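Pettigrew Building, second floor
Tasting and Break Room: Table and Serviceware Inspection
Inspector: Sarla Sisodia. Reviewed by: Selma Grgić
Period: February. Form 7, short version

Scope: one white rectangular table, one round teal serving plate, wrapped snack items served from the plate. Sink, refrigerator and vending area are on the Hillero form and are not repeated here.
Ratings: S = satisfactory, C = satisfactory with comment, R = repair or replace, N = not checked.

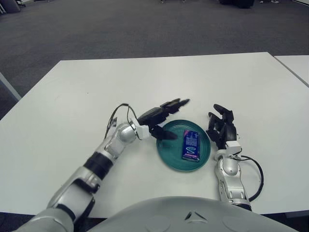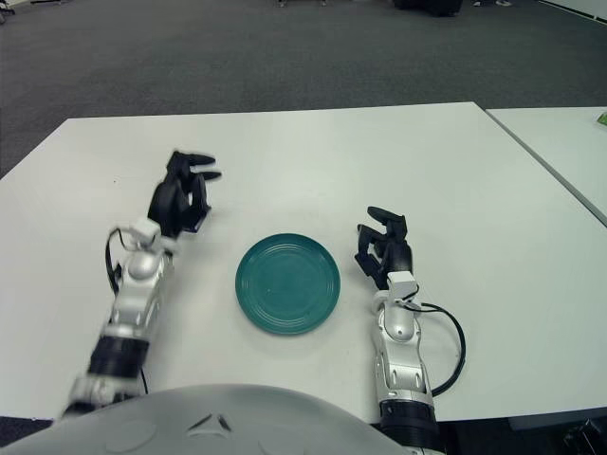
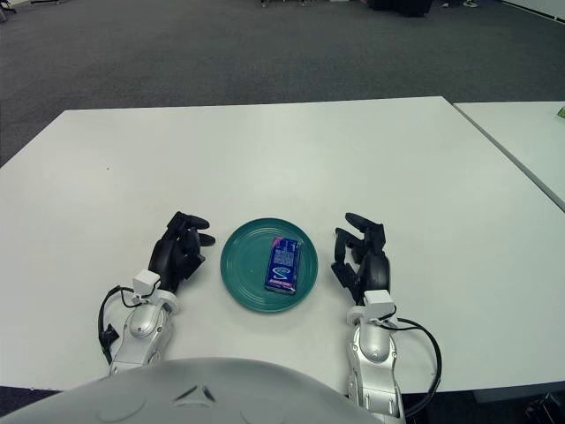
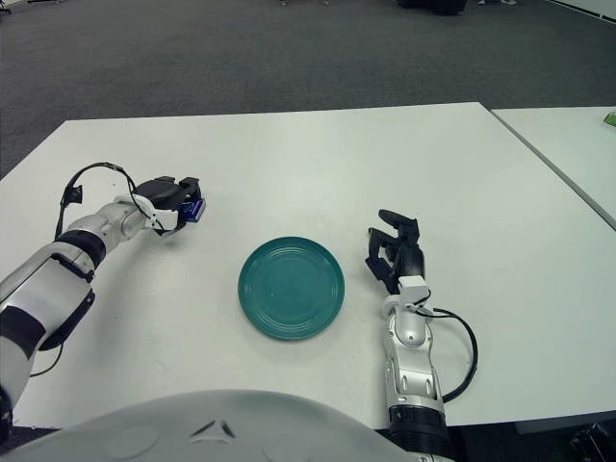 White table with the round teal plate. Blue snack item on the plate in the first and third views.

Section A. Table

A1. Top surface free of cracks, chips and lifted edges. S
A2. Top surface wiped before use. S. Neutral cleaner, wiped at 8:30 a.m.
A3. Level within tolerance, both directions. C
Comment: Slight fall toward the rear left. A plate stays put. Leg glide adjusted by half a turn and rechecked. Recheck next month.
A4. Legs locked, fasteners tight. S
A5. Edges smooth to the hand. S. Full perimeter checked with a cotton glove, no snags.
A6. Load label attached to underside and legible. R
Comment: Label is present but the adhesive has failed on one side and the print is rubbed. Replacement requested from Pukavon under work order 286. Table may stay in service.
A7. Clearance behind table to nearest walkway. S

Section B. Plate

B1. Rim free of chips. S. Checked by fingertip and under a hand lamp.
B2. Serving surface free of cracks and crazing. S
B3. Molded rings clean. C
Comment: The concentric rings hold residue if the plate is only wiped. At first inspection there was a dull film in the innermost groove. Plate was washed with a soft brush, rinsed, air dried and inspected again. Film gone. Kitchen staff to use the brush for this pattern. Do not use the green scouring pads.
B4. Plate sits flat, no rocking. S
B5. Underside free of grit. S. Grit under the foot will scratch the table finish, see last year's entry for the old table.
B6. Set back from the table edge. S
B7. Dishwasher marking present on underside. N
Comment: Marking not located. Hand wash until Dolores Park confirms with the supplier.

Section C. Packaged snack items

C1. Outer wrap intact, no tears or open seams. S
C2. Date code present and current. S. Read at the table, entered on the stock sheet.
C3. Ingredient and allergen panel legible at normal reading distance. C
Comment: Panel on the small blue packages is readable in hand but not from a standing position. Print size is the manufacturer's and is outside our control. Full allergen text to be posted on the wall card. Si-eun Jang has the template.
C4. Single item per plate during service. S
C5. Storage bin dry, lid closes. S
C6. Stock rotated, oldest to front. C
Comment: 19 packages in the bin at time of check. Two from the newer carton were in front. Corrected on the spot.

Section D. Floor and surroundings

D1. Dark gray carpet behind table secure, no raised seams. S
D2. Carpet free of crumbs and wrappers. S
D3. Lighting at table surface adequate for reading labels. C
Comment: Meter reading was acceptable at the front of the table and lower toward the far side. Still within the limit on the Nitness sheet. Diffuser over the rear half to be cleaned, then take the reading again in the same positions.
D4. Waste container within reach, liner fitted. S

Open items

1. A6, load label. Owner: Mavis Brannigan. Work order 286.
2. B7, dishwasher marking. Owner: Dolores Park.
3. C3, wall card. Owner: Si-eun Jang.
4. D3, diffuser and repeat reading. Owner: Mavis Brannigan.

Reviewer comments (S. Grgić)

A3: record the fall in millimeters next time. "Slight" cannot be compared from one month to the next.
B3: agree with the brush. Please add it to the supply list, there is only one and it travels between floors.
C6: the count belongs on the stock sheet. Leave it here for this month and omit it afterward.
D3: note the meter serial number with the readings. It was on the January form and is missing from this one.

Result: table and plate accepted for continued use. No items withdrawn.
Copy to kitchen binder and to Pettigrew front desk.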